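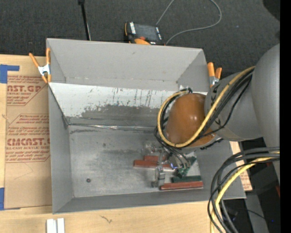

How much should we set aside for a first picking arm?

Take the price on the quote for the arm and plan to spend at least that much again before it does anything useful. The arm is the part everyone prices first and the part that surprises people least. Grippers, cabling, a table that doesn't wobble, a bin that suits the parts, software fees, training and the hours your own people lose are what wreck the budget. If a seller tells you the arm is most of the cost, ask to see the full invoice from their last three installs.

Who writes this page?

Trujillo is a small buying-advice shop for plants and workshops that are looking at automation for the first time. We don't sell machines and we don't take referral fees. We charge for reading quotes, and a good share of our clients end up buying nothing that year.

The seller says it pays for itself in a year. Is that realistic?

Sometimes, on paper. Look at what the sum assumes. Most payback sheets we get sent have the arm running every hour of every shift, at the demo speed, with no jams and no one standing next to it. Put in your real hours. Then put in half the demo speed for the first few months. If the payback still looks fine, you may have a real case. If it slides out past the life of the gripper warranty, you have a hobby.

Can we just start with a tabletop setup?

You can, and we usually prefer it to a full cell. A bench trial with an arm, a bin and some of your parts will tell you more than a slide deck. Clamps and hand tools are fine at this stage. The gray bin in the picture is held with orange-handled spring clamps, and the whole thing sits on a wooden tabletop. Don't pay cell prices for a bench trial. We have seen "pilot packages" that were a bench trial with a fence drawn on the floor plan.

Do the test parts matter?

More than the arm does. A demo with a handful of clean blocks is a demo of picking a handful of clean blocks. Your own parts will be oily, tangled, shiny, bent or stuck flat against the bin wall. Send a box of the worst ones, and keep a duplicate box so you can check that the same parts come back out of the test. Ask for the failed picks as well as the good ones. A vendor who only has an edited clip doesn't have results yet.

What do quotes leave out?

From the last batch we read: spare fingers, spare cables, freight, the risk review, extra lighting, compressed air, a second login for the software, and any visit after the first one. One quote from a Grirkia reseller listed cable management as "by customer." Cables on an arm bend all day and they do wear. Get a price for a replacement set with the lead time next to it, and find out whether your own maintenance person is allowed to fit it without voiding anything.

We were quoted $478 a month for software. Is that normal?

We see lower and we see much higher, so the number alone doesn't say much. Read what happens when you stop paying. On some plans the arm keeps running the last job you loaded. On others it stops. We would not sign the second kind for anything that feeds a production line.

Should we lease?

Leasing spreads the pain and hides the total. One shop sent us a Darari lease at $2,140 a month and was pleased with it until we added up the term, the insurance and the return fee. Do that addition yourself before the meeting. Ask who pays for wear on the gripper, and what counts as wear.

Is a used arm a bad idea?

Not always. Older arms can be solid machines. The trouble tends to be the controller, since parts for it dry up first. Ask for the hour meter reading and a video of it moving through its full range. Budget for a new gripper no matter what the seller says about the old one.

How many people will it replace?

We'd leave this out of the budget entirely the first year. In the projects we have followed, somebody still fills the bin, clears the jam, wipes the camera and restarts the job after lunch. It may become less work later. Count the savings when they show up in payroll.

What about the Maltitz starter kit?

We get asked every week. We have read the spec sheet and seen it run at a trade show, and neither is enough for us to recommend it. The accessory list runs to 941 line items and the base price includes 2 of them that you'd need on day one. If you have bought one and have six months of logs, we would like to read them.

When is the best time to buy?

Sales teams get generous near the end of a quarter, so June quotes often look better than July ones. Don't let that rush the trial. A discount that expires before your test parts come back is there to stop you from waiting for them.

Can you look over our quote?

Yes. Send the quote, the payback sheet and your real shift hours. Leave out the brochure.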